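The Night the Left Arm Wouldn't Let Go: Talking Faults and Fake Tulips with Valentin Kaufmann
June 9, 2021
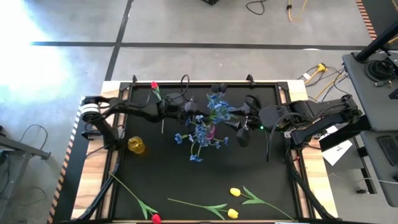
Two arms, one bouquet: the flower-arranging table at Plellbridge.

Valentin Kaufmann offers me coffee before I've even got my jacket off, and then he forgets to make it. I don't mind at all, because he's already telling me about the crunch.

"It's a small sound," he says. "You'd think a robot going wrong would be loud, right? This was like stepping on a potato chip."

I'd driven out to Plellbridge to hear about the flower table, a two-armed setup that Valentin and his colleagues have been teaching to arrange stems. Silk and plastic ones, I should say! Real tulips don't last long in a robot's grip (he's tried). But a couple of weeks before my visit the table had what he calls "our stupid evening," and pretty soon that was all either of us wanted to talk about.

So, the stupid evening. The routine goes like this: one arm holds on to the bunch, the other brings in a new stem, and then the first arm opens up a little to let it in. They'd run it all afternoon. Somewhere in the middle of a run the left arm closed on a stem and got the message to open, and it just kept squeezing.

"The software said it was open," Valentin tells me. "I'm looking at the screen, open. I'm looking at the gripper, very much closed. And the right arm believes the screen, so along it comes with the next flower and drives straight into the other guy's fingers."

That was the crunch. A plastic finger pad split down the side, and the right arm kept pushing until its own force limit kicked in. I asked how long that took, and he pulled a face.

"The log says 990 milliseconds. Call it a second. That's a really long time to push on something that isn't moving."

Was anyone near it? This is where he stops joking around. One of the team had been leaning in to pick up a dropped stem only a minute or so earlier, which they weren't supposed to do with the motors live, and which (he's very frank about this) all of them had been doing for weeks.

"Me too. Me more than anybody. You get used to the thing. It's slow, it's holding a flower, it looks friendly. You stop seeing it as a machine that can pinch you."

The cause took them four days to find. They swapped the gripper first, because everybody swaps the gripper first, and the new one behaved perfectly for an entire morning and then did the same thing. They blamed a software update next. Valentin wrote a grumpy email to Wyss, the supplier they get their motors from, and he'd now like it known that he has apologized for that email.

It was a cable. Specifically it was a connector partway along the left arm, where a little locking tab had worn down. With the arm stretched out far enough, the plug would ease back a hair and the position signal would drop. And the controller, a Trorine unit they'd set up themselves, had been told to fill short gaps with whatever it expected the gripper to be doing.

"So it guessed," I said.

"It guessed, and it was so confident! We'd put that setting in ourselves, way back, to get rid of some annoying pauses. We'd all forgotten. I found my own initials next to it."

The setting is gone now. If the signal drops, both arms stop where they are and somebody has to come and restart them by hand. It's a pain, he admits. They lose up to 400 seconds a day to false stops, and the younger folks on the team grumble about it. The connector's been replaced with one that screws down, and they've gone through the other arm as well, which had a tab in nearly the same sorry shape.

The rule about hands is stricter too. If a stem falls, it stays where it fell until the motors are off. I wondered whether people really stick to that, with a flower lying right there.

"They do this month," he says, and laughs. "Ask me again after the summer."

I also wanted to know if the whole business had put him off. He started out in Bondham fixing packaging lines, and he says he's seen far worse there, on far bigger equipment. The split finger pad is sitting on the shelf over his desk, and he gets it down for me and lets me run my thumb along the crack. It's such a little thing. He's already written the fault up for a couple of other groups who use the same connector, and one of them wrote back the same afternoon to say they'd checked theirs and ordered new ones.

We did get to the coffee in the end, a good hour after he'd offered it, and he drank his standing up with one eye on the restart button.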